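Workshop > Notebook > Dye bench > August

August, bench log, second week of the madder business

Started at 7 in the morning because the kettle room is unbearable by noon. The aim for the week is still the same: get a brick red on wool out of the Kolten madder that does not go brown the minute we turn our backs. So far the madder is ahead on points.

Carried over from last time: the 11 skeins mordanted with alum are hanging on the back rail, labeled. Labeled by me, in pencil, on masking tape, so we have perhaps a week before the labels become a matter of opinion. The Gremach wool takes alum more evenly than the Gato, which has a coating on it that survives two scours and, I suspect, would survive me. If anyone is placing the next yarn order, get Gremach. The Gato is cheaper for a reason and we are now living inside the reason.

Bath 1. Ground root, soaked overnight, brought up slowly. Target was 70 C and not a degree more. I held it there for most of an hour by standing next to it and glaring. Then the phone rang. When I came back the thermometer said 82 and the bath had the color of old gravy. Skein came out a respectable brown. I have plenty of respectable brown already. It lives in the box marked REDS.

Bath 2. Same weight of root, same wool, added a pinch of chalk because our water is soft. Stayed in the room. Did not answer the phone. Much better: a warm orange-red, a bit thin at the ends of the skein where I tied it too tight. Note to self, which I have written before and will write again: figure-eight ties, LOOSE. The tied bits come out looking like a candy cane and I can't sell the idea that it was on purpose twice in one year.

Bath 3, the exhaust from bath 2. I expected a peach. Got carrot. A loud one, too, the kind of orange that belongs on a safety vest. It's going in the shade book anyway, next to the weld yellows, under the heading "unasked for." 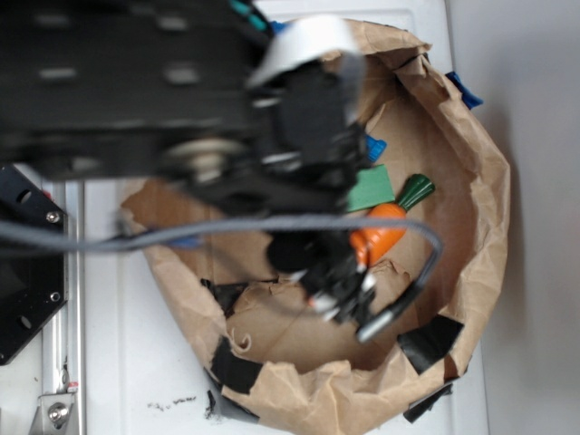

Toy carrot, paper bag.

Tried the exhaust a third time with an iron dip after, mostly out of spite. Iron saddens the color, as the old books put it, and in this case the color was right to be sad. Dull plum, leaning to mud. Somebody will love it. Somebody always loves the mud.

Grinding. The Eren mill is making the noise again. I took the hopper off, cleaned out the burrs, put it back, and now it makes the noise with one screw left over. It grinds fine, though, and finer than before, so I'm leaving the screw in the jar lid on the windowsill in case it turns out to matter. Please don't tidy the jar lid. Ran 138 grams of root through it for the next round, which is what was left in the sack and has no deeper meaning. Divide by wool weight before you use it, don't just tip it in.

Water. Finally tested the tap instead of arguing about it. Soft, as everyone said, including me, on the days I wasn't saying the opposite. Chalk goes in every madder bath from now on. The rain barrel is off limits until somebody gets the leaves out and whatever is living under the leaves.

Light test. Pulled the window card with last spring's samples. The madder from the old recipe has held up well, hardly any change between the covered half and the bare half. The beet sample is now the color of the card. I was told at the time that beet would be fine with enough vinegar. I would like it noted that I didn't argue, and that I should have.

Rinse. Up to 40 minutes for the bath 1 skein before the water ran clear, and I let it have the full time since I had nothing better to do than be disappointed in it. The others cleared faster. The bath 2 skein dried a shade lighter than it looked wet, still red, still pleased with itself.

For next time:
- Repeat bath 2 exactly, with loose ties. Change nothing else. I mean it.
- Second scour on the remaining Gato, hotter, longer, no mercy.
- Find the lid for the big pot. It was on the big pot.
- Re-label the back rail in something that isn't pencil.
- Phone goes in the drawer when the burner is on.

Closed up at 4. Burner off, vent left on, stained up to both elbows and one ear.

This site uses cookies to remember your preferences. Accept | Manage settings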